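Emberg plant to hand small-parts sorting to an arm, and the sorters have questions

1/9/24

Emberg plans to move the sorting of small round fittings at its parts plant from hand benches to a robot cell in May. The company showed staff the plan last month in the canteen, with simulation views of a single station and a talk that ran well past the break.

The talk was long on the arm and short on the 20 people who do the work now.

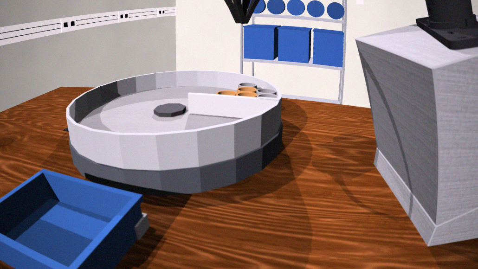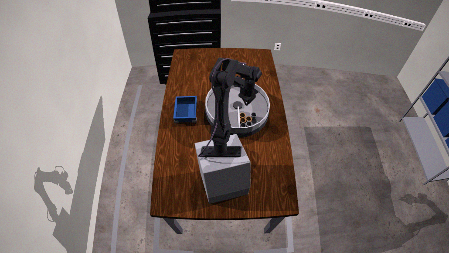
Simulation views of the planned sorting station, with the arm on its pedestal, the round container and the blue bin.

The job itself is plain enough. Fittings come in mixed, and sorters pick them out, look them over and drop them in a bin for the assembly line. The good ones go forward and the bad ones go back to the supplier. Emberg wants the arm to do the picking and leave what it calls "exceptions" to a person standing nearby.

How many exceptions there will be is the part that matters, and it is the part the company is least ready to talk about. Matúš Jurčo, who runs the project for Emberg, said the station should handle 1000 fittings an hour once it has settled in. Asked what "settled in" meant, he said it would depend on the mix of parts. Asked whether anyone had run it on a real mix of parts, he said that was planned for spring.

So the rate comes from the simulation. In the simulation the fittings are clean and the bin is always within reach. Sorters who sat through the talk said real deliveries arrive with oil on them, with packing dust, and now and then with a bolt or a piece of strap in the middle.

"I'd like to see it get a ring out from under another ring," said Sabina Kollár, who has worked the benches for 20 years. "They stick. You give them a tap on the side with your knuckle. I asked him who does the tap and he wrote it down."

Kollár is not against the machine. Her wrists are bad, she said, and so are the wrists of most of the people she works with, and she would gladly let something else do the reaching. What she wants to know is which part of the job is left over. If one person is minding the arm and clearing whatever it drops or leaves behind, that person gets the stuck ones, the dirty ones and the odd shapes all shift long, with none of the easy ones in between.

Emberg says there will be no layoffs tied to the cell. The wording on the handout was that all sorters would be "offered a role in the new flow." The handout does not list the roles. Jurčo said three station minder jobs had been written up so far and that others would follow, some in packing and some in the receiving bay. Pay for the minder jobs has not been set. Receiving is an outdoor job for part of the day and is a grade lower than the benches.

The software for the cell comes from Netden, a contractor that has put in two similar stations elsewhere. Hsin-yi Yen, an engineer there, was more careful than the people who hired her firm. She told the meeting that a simulation is used to check reach and layout and to practice the moves before any metal is bought, and that it is a poor guide to output.

"You find out that the bin is too far away, or that the shelf is in the path," Yen said. "That is cheap to fix at this stage. I would not put a parts-per-hour figure on a slide from it." The slide with the figure had been up a few minutes earlier. It had the Emberg logo on it.

Yen also said the layout was not final. The position of the bin may change, and Netden has not decided how full containers will get to the station or who will bring them. At present sorters fetch their own. If the containers have to be placed by hand in the same spot each time, that is one more task for the minder, and lifting is what the arm was supposed to cut down on.

Safety got a few minutes near the end. The simulated floor has tape strips on both sides of the table, and several people asked if tape was all there would be. Jurčo said a full risk review would be done before anyone worked beside a moving arm, and that a guard or a light curtain was possible. Neither is in the budget that was handed out. He said the budget was a first draft.

Čestmír Lukáč, who speaks for the sorters in talks with the company, has asked for three things in writing: the minder's duties, the pay grade, and a trial on ordinary deliveries with bench sorters in the room and the results open to all. He has been promised an answer on the first two.

"They've got very nice shelves in there," he said of the simulation. "I've been asking for shelves since the last contract."

Lukáč was at Říha, a smaller plant across the river, when it put in a packing arm. That one still runs. It took a good deal longer to get going than the company had said it would, and in the meantime the packers covered for it by hand while being told they were already on the new system. Their targets went up in the first week, he said, and the arm caught up the following year.

Jurčo called the comparison unfair. The Říha machine was older, he said, and was bought without any simulation at all. He said Emberg would not raise targets during the trial period. He could not say how long the trial period would be.

A second staff meeting will be held once the spring tests have a start date. Written questions can be left at the shift office until then. Kollár said she had put hers in already, and that it was the one about the tap.

Related items
Sterkalell pushes back warehouse scanner rollout
Říha packers settle overtime claim
Parts plant parking lot to lose 40 spaces
Bus route to river plants gets later evening run
Emberg names new head of purchasing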